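Setting Up a Simulator Before You Bolt Anything Down
Posted June 7, 2024

So you've got the parts for a two-arm robot spread over your bench and you want to start drilling. Please wait a week! I'm building mine in the shared shop at Brindby with Manuela Monti, and most of what saved us money happened on a computer, with simulated rooms and simulated grippers, long before we cut any bracket stock. Below is how I set up the simulation side, in the order I'd do it if I were starting over. Three renders from it first, two from gripper level and one from higher up on the body. 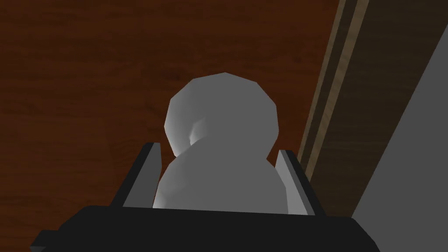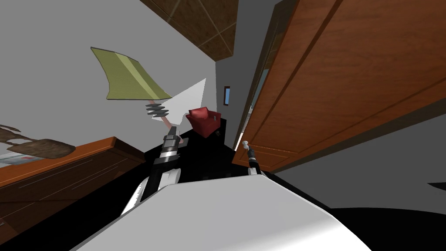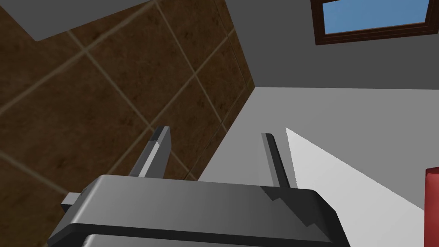 Do I need the real robot finished before I start simulating it?

No part of it has to exist yet. You need the link lengths, the joint limits and a fair guess at the weight of each piece, and you can get all of that from drawings and a kitchen scale. Fix the numbers later when the metal shows up.

OK, on to the steps.

Step 1. Start with one gripper and nothing else

I know, you want the whole robot. Start with a base block and two fingers, built from plain boxes. Give the fingers one sliding joint each and tie them together so they open and close as a pair. Ours opens to 60 mm. Run it open and closed a bunch of times and watch for jitter. If the fingers buzz when they meet, your contact settings are too stiff or your time step is too long, and adding an arm will only make it worse (ask me how I spent most of last August).

Step 2. Add something to grab

Pick a simple, chunky object. Low-polygon shapes are your friend, and a lumpy thing with a waist is more interesting than a cube. Keep two versions of every object: the one you look at and the one the physics engine bumps into. The second can be really crude. One of my early objects had 796 faces in its collision shape and the whole thing ran like cold syrup. I swapped in a pair of spheres and couldn't see any difference in the grip.

Step 3. Set friction by hand

Don't trust the default. Cut a strip of whatever you plan to glue on your fingertips, set the real object on it and tilt the strip until the object slides. The tangent of that angle is your starting friction number. Our Dasar rubber let go at 23 degrees, way sooner than I expected, and that sent us back to the shop drawer for something grippier before we'd wasted any glue.

Step 4. Put the camera where it's going to live

This one gets skipped a lot. If your real camera is going on the wrist, put the simulated one on the wrist, same offset and same angle, and get used to everything being tilted. A wrist view swings around with the arm, so walls lean and tabletops run off diagonally, and you want your software to deal with that now. I'd also check how much of the picture your own gripper takes up. Mine took up a lot more than I'd planned, so the bracket drawing changed.

Step 5. Build a few rooms

Plain gray boxes are fine for the first evening. After that, give it some furniture, a window, different floors and walls. Free model packs are all over the web and the quality is all over the place too. When you load one, check these before anything else:

Scale. Some packs are in inches, some in centimeters, and a chair the size of a bus is a bad start.
Origin. If an object's zero point is off to one side, it'll spin strangely when you pick it up.
Parts. Anything made from several pieces needs them fixed together with joints, or they're free to go their own way once the physics kicks in.

Step 6. Add the second arm

Copy the first arm, mirror it, and then go through the joint signs one at a time. Mirroring flips some rotations and leaves others alone. Ornella Messina, who did our wiring, made me write each one on masking tape and stick it along the monitor, and I'd do that again. Turn on self-collision while you're at it. With 2 arms on one body they will find each other, and you want that to happen on screen.

Step 7. Save your settings with your results

Each time I run a batch I save the friction values, time step and object list in the same folder as the output. I name folders by what I changed ("softer fingers", "camera up a notch"). Dates alone meant nothing to me a month later.

Once all that runs without fuss, print the bracket template at full size, tape it to your stock and check the hole spacing with calipers before you drill. Next time I'll cover mounting the Trurnex servos, including the cable strain relief I had to redo.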